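The Red Caps

The room at Drasuvcombe was painted the colour of weak lavender, and she had stopped noticing it by October. She noticed it again on the morning the letter came from Wirnico, because she read the letter standing up, facing the wall.

It was a short letter. They wanted 3000 red caps sorted and checked before the end of the month, and they would pay on delivery. Anything with a split edge was to be set aside. There was no mention of the last order, which they had still not paid for.

She put the letter in the drawer and went to the table. It had a white top with grey veins in it, made to look like marble. She had bought it when the hotel in Vulden closed, along with a kettle and 20 towels. The kettle had not lasted. She still used the towels.

She tipped a few caps into the white tray and started.

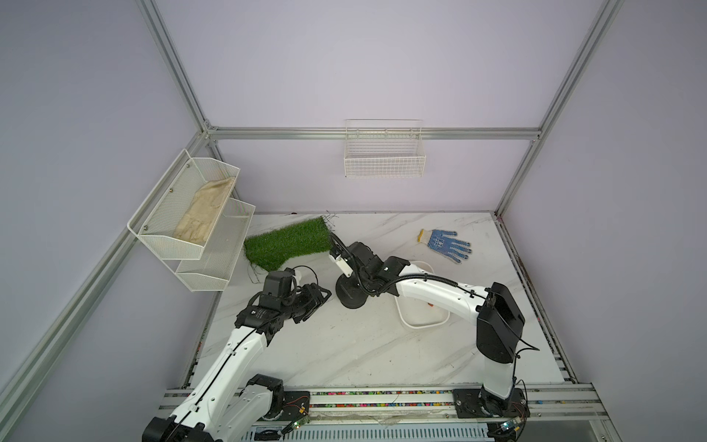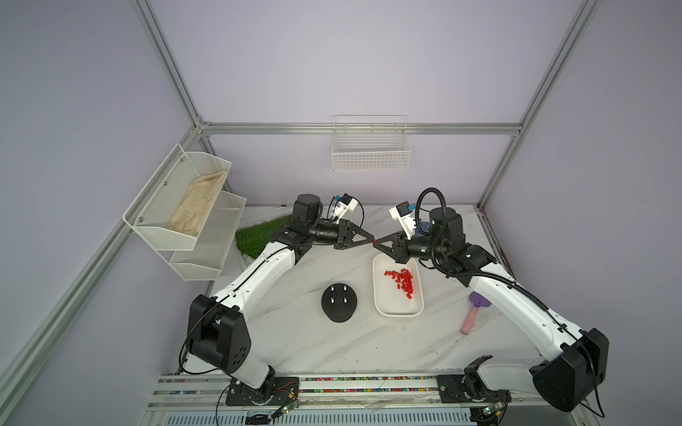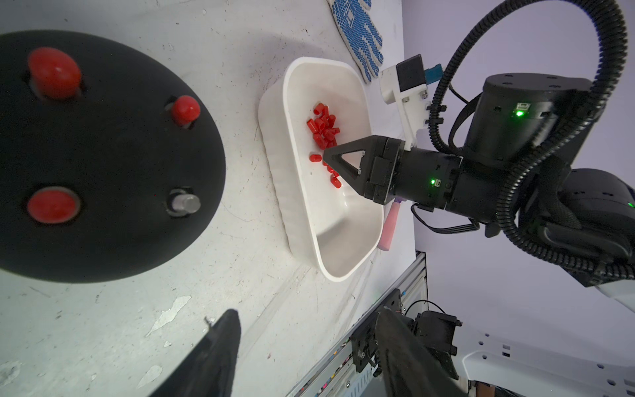

By noon she had done 400 and her eyes were tired. She ate a cheese sandwich at the window. A lorry was trying to turn in the lane and she watched until it managed it.

Her father had done this sort of work for Buzatu, in the long building by the canal. He used to come home with his fingertips stained and sit with his hands in a bowl of warm water while the radio was on. As a girl she had thought it must be a fine thing to be trusted with so many small parts. Once he brought her a cap that had been rejected, with a nick in the rim. She kept it in a matchbox for years and lost it in one of the moves.

She went back to the table at one o'clock. The next bag was worse than the first. She found a split edge almost at once, then another, and by three she had a saucer full of them. 200 bad ones in a single bag would mean a telephone call, and she did not like telephoning Wirnico. They always put her on hold, and then a young man asked her to spell the name of the village.

She rang them anyway. The young man was polite. He said the split ones were from an old mould and she should throw them out -- they would not be needed back. She asked about the money for the last order. He said he would look into it, and she heard him typing, and then he said it had gone that morning.

She thanked him and put the phone down. It was getting dark and she switched on the lamp.

She tied up the bag of good ones and wrote the number on the label. Then she emptied the saucer into the bin by the door, all except one, and went to see if there were any matches in the kitchen.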